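Small change: a morning with the coin task at Inthorpe

14 shares | 3 comments

The researcher who runs the hand group at the Inthorpe lab talks about coins the way other people talk about a difficult relative, with a good deal of affection and a little tiredness. We had agreed on half an hour and a cup of tea, and the tea had gone cold twice by the time I thought to look at my notes.

Her group has spent the better part of a year on what the paper, out in August 2026, calls staged pinching. The name makes it sound grander than she does. "It's picking up a coin and putting it in a slot," she told me. "My nephew could do it before he could tie his shoes. He still can't explain to me how he does it, and believe me, I've asked him."

The method starts from people working the arms by remote control, over and over, on a table with ordinary household things lying about. Each recorded try is then split into stages - the reach, the pinch, the lift, the turn toward the slot, the drop - and the model learns the stages together but is scored on them one at a time. Her team recorded 4,000 tries before they trained anything they were willing to show to a visitor.

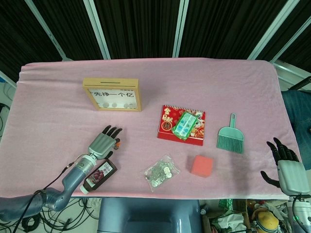
"We used to score the whole thing as a yes or a no," she said. "Did the coin end up in the box or didn't it. And that's fair enough, that's what you'd want from it at home, but it tells you so little about what to fix. You'd have a bad week and you wouldn't know if it was the fingers or the wrist or just the way it came in over the table."

Splitting things up showed them where the trouble was, and it surprised her. She had been sure it would be the slot. A slot is narrow, a coin is thin, and the angle has to be right. But when they went back through the 1,351 failed tries from the first round, most had gone wrong well before the box came into it. The fingers closed a touch too early, or one fingertip landed ahead of the other, and the coin slid off or tipped over. By the time the hand got to the turn there was often no coin in it.

So they changed the part that came before. The new version brings the thumb down first and lets it settle, and only then closes the index finger toward it. It is slower, and she doesn't mind saying so. A colleague from Demen, where they do much of the same work with simple two-finger grippers, watched a session last November and asked politely whether the machine had stopped.

"I said no, it's thinking, which isn't true either," she said, laughing. "It's waiting for the thumb. But once you've seen it a few times you get rather fond of that pause."

I asked about the soft cloth on the table, as my mother always kept one like it under her sewing. She was delighted by the question. A hard tabletop, she said, gives a fingertip nothing to push into, and a coin lying flat on it is a miserable thing to get hold of, even for a person with good nails. Cloth gives a little. It also rumples, and then the coin isn't where it was a moment ago, and she has gone back and forth on whether it makes the job easier or only differently hard.

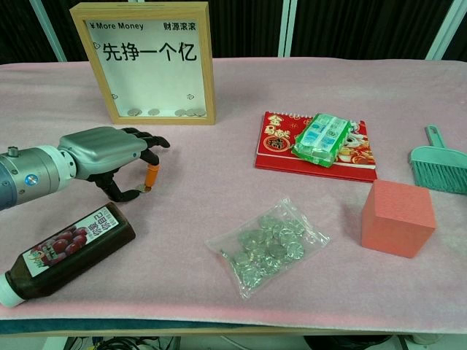
What pleases her most is how few new recordings the staged version needs when something changes. Give it a coin of another size and it wants up to 200 fresh tries before the scores come back to where they were. The older model, she said, more or less had to be taught again from the beginning, and there were some long evenings that she would not care to repeat.

She is careful about the limits. The result covers single coins lying apart from each other. Heaps are another matter, and so is getting a coin out of a bag, which she called "the next three years of somebody's life, possibly mine." The group at Gautier has offered to repeat the test with a different make of hand, and she hopes they'll find something wrong with it, so long as they find it soon.

Before I left she let me try the controls. I had 20 goes and dropped the coin on most of them. She stood beside me the whole time, telling me very kindly to wait for the thumb.

3 comments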